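Ramanon Inga Board, black gloss, large

I bought the Inga from Ramanon to replace a corkboard over the table in my workroom. It is a black gloss board with a pale frame, sold for writing on with chalk markers. The price was $59 plus shipping from the Bretutholm warehouse. I have used it since January.
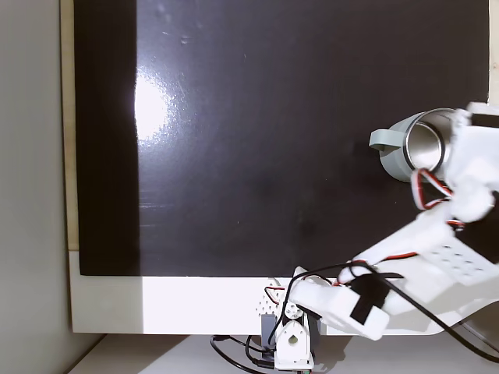
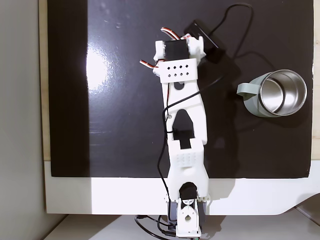

The box came with the board, a sheet of instructions in very small type and a bag of fixings. The wall plugs in the bag were soft, and one of them folded over as I pushed it in. I used my own. Hanging it took 20 minutes, most of that with a level. The board can also be stood on a shelf or the back of a table, and I tried that for a week first. It was steady enough, but the lower part ended up behind whatever was on the table, so I stopped writing there.

Writing on it is good. The surface is smooth and the markers don't skip or squeak. White and yellow are easy to read from across the room. Red is poor, and the dark green that came in my marker set is almost useless on black.

Wiping off depends on how long you leave it. A list from the same morning comes away with a damp cloth. I left a parts list up for 30 days and had to go over it twice with window cleaner, and a little of it could still be read when the light came from the side. Ramanon says to avoid window cleaner. I haven't found anything else that works on old marker.

The gloss is the main thing to think about before buying. It reflects every lamp. With my desk light on there is a white spot in it big enough to hide a couple of words, and I now write on the other half in the evening. It also shows fingerprints, dust and small scuffs. I don't mind those much – it's a workroom – but in a kitchen or a hallway I would.

The frame is plain and wide along the bottom. I had hoped to rest markers on it, and they roll off. A stick-on tray would fix that, and Ramanon ought to include one at this price.

The board isn't magnetic. The product page does say so, but a long way down.

I would buy it again for a room with light from one side only. For a room with a lot of ceiling lights, get the matte version. Punarbridge Supply had both on display when I went in, and the matte one was easier to read from the door.

Rating: 3.5 out of 5

Comments (3)

dkw59: Does the matte one wipe off as well? I've heard the ink sinks in.

northshelf: Mine came with the same soft plugs. Wrote to Ramanon on a Wednesday and got 2 better ones in the mail the week after.

tess_m: Baby wipes for the old marker. Takes a few goes but no streaks.

Contact | Copyright Punarbridge Workroom Reviews | Back to top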